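Showing the Robot: What We Learned From Teaching a Humanoid to Tidy Shoes

Speaker notes, 7 July 2026
Aidan Doherty
Slot is 34 minutes including questions. Aim to stop talking with 14 left.

Slide 1. Title

Say hello, say the name of the group (Skukel), say that the talk is about demonstrations and how people give them. Very little about training. If anyone came for network architectures, the Najjar talk is after the break and covers that.

Slide 2. Two ways to show a robot a task

First way: take hold of the arm and move it. The robot records its own joint angles while a person pushes it through the motion. Works well on a bench arm with a simple gripper. You feel the contact yourself, which helps with anything that has to be pressed or slid.

Second way: remote control. The operator wears gloves or holds controllers, sees what the robot sees, and the robot follows. The only person in the task is the one at the other end of the link.

Ask for a show of hands on who has done each. Don't wait too long for it.

Slide 3. Why we went remote for the humanoid

With a bench arm, one person can guide it by hand. With two arms, two hands with separate fingers and a pair of legs, one person doesn't have enough hands. We tried it in May with two people, one per arm. They got in each other's way and their bodies blocked the head camera. Half of those recordings show somebody's elbow.

So everything after that was done with our remote setup, which we call Onero. Operator gloves for the fingers, trackers on the wrists, headset for the view. Legs are handled by a separate controller and the operator only picks a posture.

Slide 4. The task

Slippers and a shoe rack. Three levels, open sides, slippers in a few pale colors. The operator gets a short written instruction at the start of each run, such as "put the pair on the top board" or "straighten the bottom shelf".

People ask why we picked slippers. They are soft enough that a bad grasp doesn't break anything, they have a clear front and back, and most of them come in pairs, so the robot has to care about matching. A mug doesn't have a partner.

The rack matters as much as the slippers. The top board is easy to reach. The shelves underneath it are hard, because the board hides them from the head camera and the posts get in the way of the wrists.

Slide 5. Pictures

Leave these up for a while and let people look before talking. One is from the wrist and two are from the head.
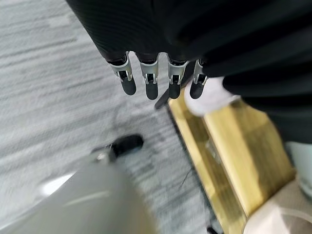
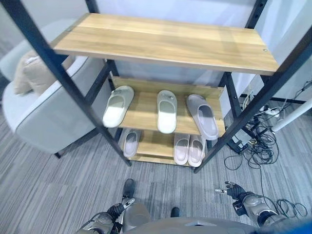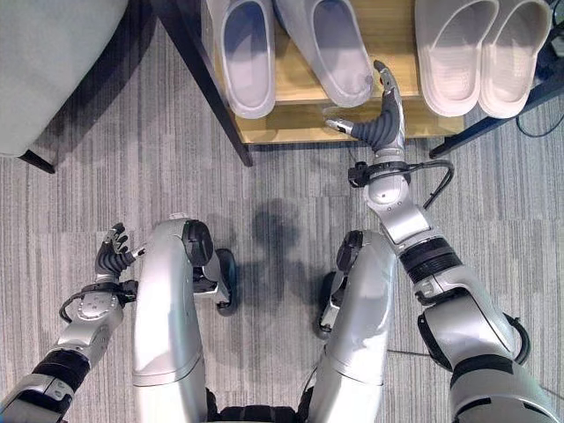
Wrist view first, then two head views of the shoe rack, one with the top board bare and one with lavender-gray slippers on it.

Points to make while the pictures are up:

The head view is what the operator works from. It's good for deciding where to go and which slipper to take. In the second picture the top board hides a good part of what is under it, and the operator has to lean the robot or trust the wrist view.

The wrist view is hard for people to use. It moves with the hand, it blurs, and the fingers take up a lot of it. New operators ignore it completely. We record it anyway, and the policy makes better use of it than people do.

In the third picture the legs are folded under the robot. A lower posture brings the shelves closer to hand height. The price is reach: the operator can't step sideways from there and has to stand up first. We now ask operators to choose the posture before they touch anything and then stay in it.

Slide 6. What makes a good demonstration

Keep the pace even. Operators slow down near a grasp and then rush the carry. The policy copies both.

Don't fix what doesn't need fixing. An operator who nudges a slipper four times after it's already in place teaches the robot to nudge. We had to throw out a whole afternoon for this.

Mistakes are fine if they are recovered from. A slipper dropped on the carpet and picked up again is a useful run. A slipper dropped and left there is marked and set aside.

Use the same hand for the same side. This one was argued over. Switching hands is natural for a person, but with mixed data the policy would hesitate with both hands up. Once we set a rule the hesitation mostly went away.

Slide 7. Numbers

We planned for 1,000 demonstrations and stopped at some 500 usable ones. Explain the gap honestly: operator fatigue, glove calibration drifting during a session, and the runs thrown out for nudging.

Sessions are kept short now. Recalibrate the gloves at every change of operator, even if they look fine. The thumb goes first and it's easy to miss.

Slide 8. Things we got wrong

Glove scaling. One setting for all operators does not work. People with small hands could never fully close the robot's fingers, and they made up for it by twisting the wrist.

Delay. We measured it on the bench and forgot to measure it again after adding the wrist video. Operators noticed before we did – they began to move and wait, move and wait.

Clutter. Cables on the floor, chairs, power strips. Decide early if the room is going to stay as it is or be cleared, and write it down with the recording. We didn't, and now have to sort old runs by eye.

Slide 9. Next

Closed cabinets, with the Clarnell group. Doors need one hand to hold and one to place, so the rule about hands has to be looked at again.

We also want to go back to guiding by hand for short corrections: let the robot run, stop it, move one wrist a little, let it carry on. Early days. Don't promise a date.

Slide 10. Questions

Likely ones: cost of the gloves (refer to the handout), whether the data will be shared (not decided yet), whether the operator needs to be in the same room (no, but ours were).

If there's time, offer to go back to slide 5.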